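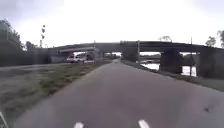

塞特代尔慢行道南段与德利奇桥。左侧隔草带为辅路，远处可见树篱和灯杆。

打印本页 | 用电子邮件发送本条目

塞特代尔慢行道

塞特代尔慢行道（Setdale Path），当地居民多半只叫它“桥下那条路”，是普林德尔镇（Plindel）南部一条供步行和骑行使用的沥青道路，全长1033米，南端起于老砖厂门口的小广场，北端接到塞特代尔的集市街，中途从德利奇桥（Delić）下面穿过。若单论长度，它在镇上的各条慢行道里排不上前头，可要论每天有多少人走，恐怕没有哪一条比得过它：上学的孩子、推婴儿车的父母、去集市买菜的老人、傍晚出来跑步的年轻人，都要从同一座桥底下经过，住在南边的人一年到头总要走上几百个来回。

本条目介绍这条路的名称、走向、路面与标线、桥下段、草带和树篱、照明、排水、养护以及它在当地生活中的位置。德利奇桥本身的结构与修建经过另有条目，此处只谈与慢行道有关的部分。

名称

“塞特代尔”原是集市街一带的旧地名，慢行道修成之后便借了过来。镇上的文件里一度写作“南线步道”，这个名字在图纸上用了好些年，却始终没有进到人们嘴里去。住在砖厂一侧的老人至今还把它叫作“煤渣路”，那是说铺沥青之前的事了，当时这里只有一条踩出来的小道，上面垫着砖窑里清出来的炉渣，下过雨之后走一趟，鞋底总要带回家一层黑泥，进门之前得在台阶上蹭半天。

“桥下那条路”的叫法出现得最晚，却用得最广。约人见面时说“桥下见”，指的就是德利奇桥的南侧，不会有人跑到别处去等。镇上其实还有另外两座桥，底下也都能过人，不过那两处要么太窄，要么常年积水，没有人会想到在那里碰头。

走向

从南端的小广场出发，路面先略微向右偏一段，绕过老砖厂的围墙，随后便拉直了，一直朝着德利奇桥过去。南段的这一截视野极好，人还离得很远，就能看见那座又长又低的混凝土桥横在前面。初来的人常常觉得走了许久桥也不见近，等到忽然近了，又觉得它比远看时要低得多。这大概是因为桥面本来就长，横着铺展开来，远看时不容易估出高矮。

穿过桥下以后，道路继续向北，经过一片菜园，再贴着小学的后墙走一小段，最后在集市街的面包铺旁边收尾。全程没有台阶，坡度也很缓，推轮椅和拖购物车的人都能顺顺当当走完。惟一稍陡的地方在菜园北头，那里有一处小小的起伏，骑车的孩子特别喜欢，下坡时总要把脚从踏板上抬起来。

慢行道左侧（以北行方向为准）与一条供汽车通行的辅路同行，两者之间隔着一条长草的绿带。辅路同样从德利奇桥下过去，走的是靠左边的那一跨。送货的面包车、修理工的厢式车常走这条辅路，因为从主街绕行要多等两处红灯。步行和骑车的人则全部走右边的慢行道，两边平时互不相扰。

路面

现在的路面为灰色沥青，表面平整，没有光泽。刚铺好的时候颜色要深得多，几年下来经过日晒和车轮的摩擦，中间一带渐渐变浅，靠两边的地方仍旧深一些，所以天气好的时候从远处望过去，路中央仿佛铺着一条淡淡的带子。路面上散布着一些浅浅的斑块和磨痕，有的是树汁和落叶留下来的，有的说不清来历，冲洗过几次也没有完全去掉，养护的人后来也就随它去了。

铺设工程由普拉莱罗公司（Prallero）承担。负责施工的工程师吉尔马·奥诺拉托（Gilmar Honorato）在镇图书馆留有一册工作笔记，里面对这条路着墨不少。他写道，最初的方案打算用浅色的地砖，样砖都已经运到了砖厂广场上，铺了一小块让大家试走。结果试走的那个星期连着下雨，砖缝里长出了青苔，几位老太太走得提心吊胆，方案便改成了沥青。那一小块样砖没有拆，至今还留在广场的东北角上，边上摆了一张长椅。

路基的厚度在南段和北段并不相同。南段原先就是炉渣垫起来的小道，下面已经被人踩得很实，施工时只把表层翻起来重新碾压；北段靠近菜园，土质松软，挖下去80厘米才换填碎石。奥诺拉托在笔记里抱怨过北段的土，说是“像蛋糕一样”，挖的时候省力，填的时候可就费劲了。

标线

慢行道宽阔，地面上画有短短的白色虚线，把路面分成几道，好让骑车的和走路的人各有去处。虚线画得不长，彼此之间留的空当也大，头一次来的人有时并不留意。镇上起初想画连续的实线，还要在旁边加上自行车和行人的图案，后来考虑到路上并不总是那么挤，线画得太密反而叫人拘束，就采用了现在的画法。

按照习惯，步行的人靠边走，骑车的人从中间过，从后面超人时打一声铃。这条规矩没有写在任何牌子上，全靠一代一代的孩子从父母那里学来。镇上的骑行课教师拉尼娅·拉赫卢（Rania Lahlou）每年二月开班，第一课就在南段上，她要求学员骑到德利奇桥前面时先放慢，打铃，再进桥下。她的学生里有些如今已经带着自己的孩子来上课了，铃打得比当年还响。

标线的白漆需要定期补画。磨损最厉害的是靠近集市街的那一端，手推车的轮子多；南段损耗较慢，往往可以多等一轮。补漆一般放在清早，赶在上学的人出门之前封路，漆干得快的日子，到早饭过后就可以放行。

桥下段

德利奇桥是一座低矮的混凝土桥，桥面微微拱起，从东到西横跨慢行道、绿带和辅路。从南边看去，桥身颜色很深，衬着天空十分显眼，而桥左侧的桥面下方又有一道颜色较浅的混凝土横梁，一深一浅，成了许多本地人画这座桥时必定要画进去的细节。小学的美术课上，孩子们画桥，常有人把那道浅色的横梁画得比桥还大。

桥下的光线与外面差别很大。晴天从亮处走进去，眼睛要适应一下才看得清楚，所以老习惯是在桥口稍稍放慢脚步。夏天最热的几个钟头，桥下倒成了最受欢迎的地方，推车卖冷饮的人会在南侧的桥口停下来，老人们也爱把折叠凳带到这里，坐在荫凉处说话，一说就是一个下午。冬天则相反，穿堂风很大，走到这一段大家都不约而同地把领子竖起来，快步过去。

桥下还有一样好处，就是避雨。骤雨来时，路上的人都往桥底下跑，不认识的人挤在一处等雨停，难免攀谈几句。据本地报纸上的一篇小文章说，普林德尔至少有五对夫妻是在桥下躲雨时认识的。这个数目无从核实，不过文章刊出以后，又有人写信到报社去，说还漏了他们一对。

桥下说话有回声，孩子们经过时少不了要喊上一嗓子。合唱队曾在这里练过几次，指挥亚斯米娜·耶奥尔尤（Jasmina Georgiou）认为回声来得太慢，唱快歌时前后句会搅在一起，唱慢歌却格外好听。后来合唱队搬进了有暖气的礼堂，但每年冬至前后仍会有一个傍晚回到桥下，唱上四五首老歌，路过的人可以停下来一起唱，唱完大家分一锅热汤。

草带与树篱

慢行道与辅路之间的草带，是这条路上最不整齐、也最有生气的部分。草色有青有黄，有些地方磨秃了，露出底下的土来，多半是抄近路的人踩的，也有遛狗的人日日走同一条线走出来的。每到春天，镇上都会在秃掉的地方撒些草籽，长得好的年份能盖住大半，到了秋天又差不多回到原样。

有一阵子，居民中间争论过要不要在草带上立矮栏杆。赞成的人觉得草太可怜，反对的人则说，立了栏杆，从辅路上下车的人就得绕一大圈才能走到慢行道上来。争论持续了整整一个冬天，最后决定先不立，改在踩得最多的两处铺几块石板。石板铺在北段，南段的草带仍保持着原来的样子。

辅路外侧是一道浓密的深绿色树篱，由灌木和乔木混生而成，一路延伸到桥台附近。再往远处，靠近桥的左上方，有一片高大的树，树冠茂密，在平坦的南郊是很好认的标志。树篱最初是砖厂为了挡灰而栽的，砖厂停工以后没有人专门修剪，便越长越厚，鸟也越来越多。植物爱好者马泰娅·日夫科维奇（Mateja Živković）曾用一年时间沿着全线记录草木，一共登记了22种，其中大半长在树篱里，草带上的反倒不多。她的手抄名录后来复印了若干份，放在集市街的面包铺柜台上任人取用，字写得小而工整，每一种后面都注明在哪一段能找到、什么时候开花。

名录里她特别提到树篱南端的几丛黑莓。果子熟的时候，提着小桶来采的人很多，大家有个不成文的约定：低处的留给孩子，高处的大人摘，最顶上的归鸟。做黑莓酱的人家各有各的方子，有的放柠檬皮，有的放一点点月桂叶，彼此都坚信自己家的最好。每年秋天集市上会摆出一排小罐子供人品尝，评不评得出名次倒是其次，罐子总归是要吃空的。

照明

这一带立着又高又细的灯杆，顶端装有小型灯具和附件。傍晚亮灯的时刻随季节调整，冬天里孩子放学回家时，灯已经亮了。早先这里的光色偏橙，换过灯具之后变成了暖白色，有人怀念从前的颜色，说那时候雪地看起来像撒了糖浆。

桥下段另设了壁灯，白天也开着一部分。壁灯的位置曾经调低过一次，原因是装得太高时，灯光照到地面已经很弱，骑车的人看不清路上的小石子和树枝。调低以后亮了不少，只是个子高的人走过时影子会拖得很长，小孩子喜欢追着踩。

排水

从前的炉渣小道最叫人头疼的就是积水，桥下尤甚，大雨过后能没过脚踝。铺沥青时在桥的两头各加了一道横沟，雨水先进沟，再顺着草带下面的暗管流到砖厂后头的池塘里去。横沟上的盖板做成窄条，婴儿车的小轮子也卡不进去。

秋天落叶多，盖板容易堵，需要有人时时清一清。住在附近的阿尔弗雷多·阿格巴亚尼（Alfredo Agbayani）退休以后养成了早饭前散步的习惯，手里总带一把短柄耙子，走到桥边便顺手把叶子耙开，堆到树篱脚下去沤肥。镇上后来在桥头钉了一个挂钩，专门挂耙子，谁看见堵了谁就可以拿来用。耙子丢过一回，隔了三天又自己回来了，柄上还多缠了一圈胶布。

池塘也因为有了这股水而不再干涸，如今养着鲤鱼，夏天的夜里蛙声很大，砖厂一侧的住户对此看法不一。

养护

全线每年春季检查一次，主要看路面有没有裂缝，灯具是否完好，横沟是否通畅。小的裂缝当场用热沥青灌好，较大的则登记下来，攒到初夏一并处理。由于树根的缘故，北段靠小学后墙的地方每隔几年就要隆起一块，那里的路面已经修补过好几遍，补丁叠着补丁，孩子们给它取名叫“乌龟背”，还拿它当作比赛滑板车的终点。

除雪由镇上的小型扫雪车负责，从集市街一头开始向南推，到砖厂广场掉头。遇到大雪，住户们往往等不及，自己先铲出一条窄窄的道来。桥下一段不积雪，但两头容易结冰，所以桥口常备着沙箱。撒沙的时候最好撒得匀些，化雪以后也容易扫。

日常使用

一天之中，慢行道的人流有着很鲜明的节拍。天刚亮时是跑步的人和遛狗的人，随后是一大波上学的孩子，吵吵嚷嚷地过去，路上便忽然安静下来；半上午是去集市的老人，走得慢，遇见熟人还要停下来；午后最清闲，偶尔有推着婴儿车的人，专挑这时候出来，好让孩子在平稳的路面上睡着。傍晚人又多起来，直到天黑才渐渐散去。

每年初夏有一次“长桌日”，人们把各家的桌子搬到慢行道北段，首尾相接排成一长溜，带上自己做的饭菜坐下来同吃。桌子高矮不齐，铺上桌布之后仍看得出一级一级的，汤碗总要挑平的地方放。逢雨天，长桌便挪到桥下去，排不开的部分拐一个弯。有几年雨下得凑巧，桥下的长桌反比露天的更热闹，以致有人提议以后干脆都在桥下办，这件事目前还没有定论。

初学骑车的孩子也多在南段练习，那里又宽又直，看得远，大人在后面扶着跑也跑得开。许多人关于这条路最早的记忆，就是回头一看，发现扶车的手早已松开了。

相关条目

德利奇桥；普林德尔老砖厂；集市街；普林德尔的池塘与水渠；长桌日

本条目最后更新：二月

联系我们 | 版权所有，普林德尔乡土百科编辑部 | 返回顶部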